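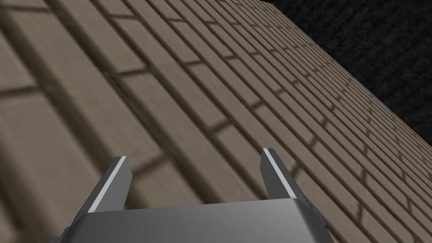
O braço que foi à parede

Pois é, este mês calhou-me a mim escrever a parte chata do boletim. O Bonness, o nosso braço simulado, passou uma tarde inteira a ir parar onde não devia, e eu passei outra a perceber porquê (com café, muito café).

A tarefa era simples: sair da posição de repouso, aproximar-se do poste cor de laranja e parar com a garra aberta. Lançámos 200 ensaios. Em 149 correu tudo bem, e nos restantes a garra acabou virada para a parede de tijolo, muito perto dela, dedos abertos e nada entre eles. O pior é que o registo dizia "alvo atingido" em todos! 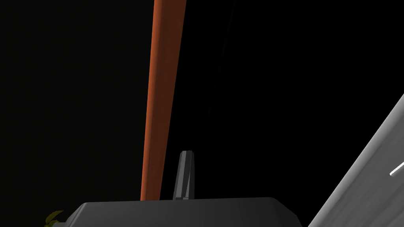
A primeira suspeita caiu sobre a iluminação, porque o cenário Jonimia tem um fundo quase todo preto e já nos pregou partidas. Trocámos as luzes, repetimos, e ficou na mesma. A Deepika Kulkarni foi então ler o ficheiro de configuração linha a linha - coisa que eu devia ter feito logo de manhã - e encontrou o erro no ensaio 662 da série antiga. Quando o simulador reiniciava a meio de um movimento, a base do braço voltava à origem, mas o alvo ficava guardado nas coordenadas do ensaio anterior. O braço cumpria a ordem na perfeição, só que a ordem já não valia.

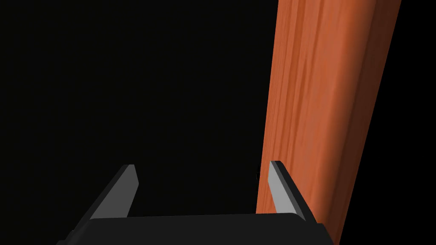
E há a questão da segurança, que me tirou algum sono. O limite de distância às superfícies estava ligado apenas para os objetos da tarefa. O poste contava, as paredes não. Num simulador isto custa-nos umas horas, mas o mesmo controlador vai para a bancada de Civstead em outubro, e lá as paredes são a sério. O Harish Joseph pediu, e muito bem, que nada saia daqui sem o limite aplicado a tudo o que tenha colisão. 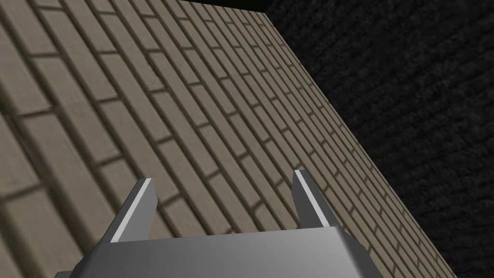
Já mudámos três coisas: o alvo é recalculado depois de cada reinício, a paragem vigia também as paredes, e o "alvo atingido" só aparece se a garra estiver mesmo junto do poste. Falta-me rever os registos velhos, que são 2745, e aceito ajuda de quem tiver paciência (pago em bolos!). Se usaram resultados da aproximação ao poste nos vossos relatórios, falem comigo antes de os enviarem.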